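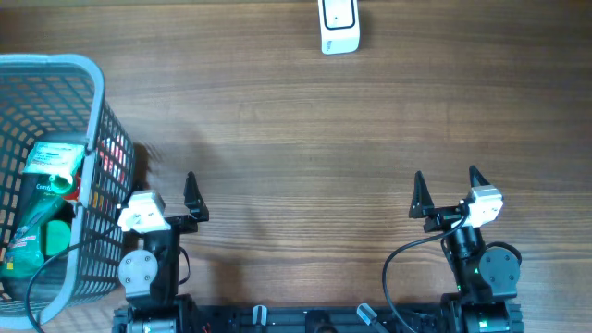
件名: Re: [Serkby暮らしML 137] かご一つで卓上はいつも片づく、という話
日付: 2018年8月15日

Serkby暮らしMLのみなさま

ふだん読むだけの者です。前回の投稿に長い返事を書きます。けんかを売るつもりはないのですが、読んでいて首をかしげた箇所がいくつもあったので、順に書かせてください。

引用します。

> Stomotier方式というのをご存じでしょうか。卓上に出ている細かいものを、
> 種類を問わず、メッシュのかご一つに全部入れてしまうだけの方法です。
> 使うときに出し、使い終わったら戻す。分類はいっさいしません。
>
> うちで3週間続けましたが、机の上が散らかったことは一度もありません。
> かごは1,000円もしないもので十分です。メッシュだから外から中身が見え、
> 探す時間がゼロになりました。Corkiruraの講座でもこの方法を教えています。
>
> 分類が苦手な方ほど向いていると思います。引き出しの仕切りも、
> ラベル貼りも、もう要りません。

まず「中身が見える」について。

うちのかごも灰色のプラスチックのメッシュです。丸みのある太い縁がついていて、側面に小さな四角い穴がびっしり並んでいる、よくある形です。この穴から見えるのは中身の色までで、赤と黄色の何かがあるな、とまではわかっても、それが何かは上からのぞかないと決まりません。のぞくなら、ふつうの箱でも同じことです。投稿された方は「外から見える」ことを利点の筆頭に挙げていますが、横から見て物を探している人がどのくらいいるのでしょう。椅子に座って机の上のかごを使うなら、たいていは上から見ています。

それに、色で探すというのがくせものです。うちの場合、かごに入るものに緑が多い。緑の袋、緑の容器、緑のふた。暮らしの道具というのはどういうわけか緑に偏ります。Prosserの売り場で目についたものを買っているからだと言われればそれまでですが、同じ色の包みが重なったら、メッシュだろうが透明だろうが手でかき分けることになります。探す時間がゼロというのは、測っていない人の言い方に聞こえました。

つぎに「種類を問わず」について。

問わずに入れると、手袋の袋と調味料のような瓶が同じ場所に来ます。私はこれが気持ち悪い。衛生がどうのと大げさに言う気はありません。ただ、庭で使うつもりの手袋を出すときに、食卓に置くものをどけるのは、どう考えても一手間多いです。分類をやめて楽になったぶんを、取り出すときに払っているだけではないでしょうか。

そして私がいちばん引っかかったのは、かごに入らないものの話が投稿に一行も出てこないことです。正確に言うと、大きさとしては入るのに、入れる気にならないもの。どこの家の机にも一つや二つあるはずです。 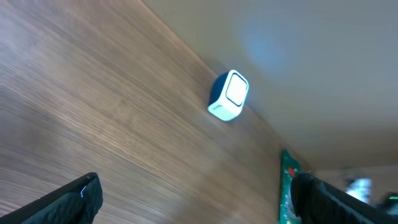
机の奥、壁との境目にある白い小物

こういう小さくて白いものは、かごに入れたとたんに行方がわからなくなる気がして、私は机の奥に離しておきます。すると、かごの外に置き場所ができてしまう。一つ例外を認めると、その隣に次の例外が来ます。鍵が来て、印鑑が来て、郵便受けから持ってきた封筒が来る。かごの中がどれだけ整っていても、机の奥から順に埋まっていきます。「一度も散らかったことがない」という方の机では、この白い小物にあたるものはどこへ行っているのでしょう。それも全部かごの底だとしたら、私は毎朝そこから拾い上げる自信がありません。

袋物の話もしておきます。かごに袋を入れると、斜めになります。まっすぐ立ってくれません。縁に上の端が乗りかかって、次に入れるものがその下に潜り、出すときに一緒についてくる。瓶のように立つものと、手袋の袋のように平たくて背の高いものを、仕切りのない場所にまとめるのがそもそも無理なのだと思います。引き出しの仕切りはもう要らない、とありましたが、仕切りが担っていたのはまさにこの仕事です。

では机の上に直接並べたらどうか。乱暴なようですが、私はこちらのほうがまだ納得がいきます。手袋の袋は寝かせ、瓶は立てる。それぞれ好きな姿勢でいられますし、どれが何かは見ればわかります。
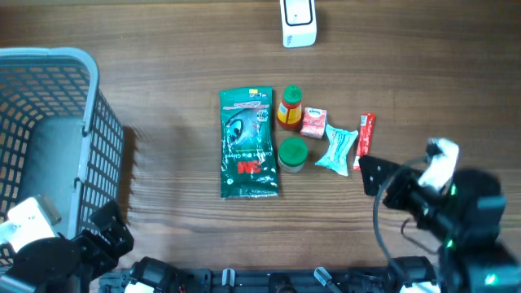

もちろん、並べっぱなしにすれば食事のたびに全部どけることになるので、これを解決策と呼ぶ気はありません。私が言いたいのは、出しておく時間と、しまっておく時間を分けて考えないと話が進まないということです。前回の投稿は、しまっている状態だけを見て「片づいている」と判定しているように読めました。かごに放り込めば机の面は空きます。そこは認めます。けれども、かごは机の上に載ったままです。うちのは決して小さくないので、左端に置くと、そのぶん左側で何もできなくなります。右利きだから困らないだろうと家族には言われましたが、新聞は左側にも広がります。

かごを机から下ろせという意見も出そうなので先に書いておくと、前に試しました。床に置いたかごは見下ろす角度が深くなり、中のものはよく見えます。ただ、かがむのが面倒で戻さなくなりました。続いたのは短い間です。

Corkiruraの講座については、受けていないので内容に口は出しません。ただ「講座で教えている」ことは、うまくいくという根拠にはならないと思います。3週間という期間も、私には短く感じられます。8月は来客もあるし、もらい物も増えます。そういう時期を越えてもなお同じことが言えるのか、続報があればぜひ読みたいです。嫌味で言っているのではありません。本当に続いているなら、私のほうが使い方を間違えているのでしょうし、それはそれで知りたい。

参考までに、いま私が試していることを書きます。

・かごに入れるのは袋物だけにする
・ふたのついた瓶や容器は台所へ戻す
・白い小物は机の奥のまま、ただし隣に何も置かない

最後の項目がいちばん難しく、すでに一度破っています。仕切りとして、Prosserで555円の薄い板を買ってみましたが、かごの底が思ったより狭く、そのままでは入りませんでした。切れば入りそうです。切るかどうかはまだ迷っています。

同じような灰色のかごをお使いの方にうかがいたいのですが、仕切りは縦と横のどちらに入れていますか。縦だと袋が立ちそうで、横だと出しやすそうで、決め手がありません。段ボールで代用している方がいたら、どのくらいもつかも教えてください。

それから前回の投稿の方へ。もし差し支えなければ、かごに何が入っているのか、一覧を流していただけませんか。中身のわからないまま方法の良し悪しを論じるのは、どうも落ち着きません。うちより物がずっと少ないのではないかと、私は疑っています。

長文失礼しました。引用部分は途中を省かずに載せたつもりですが、抜けがあればご指摘ください。

Serkby暮らしML 一会員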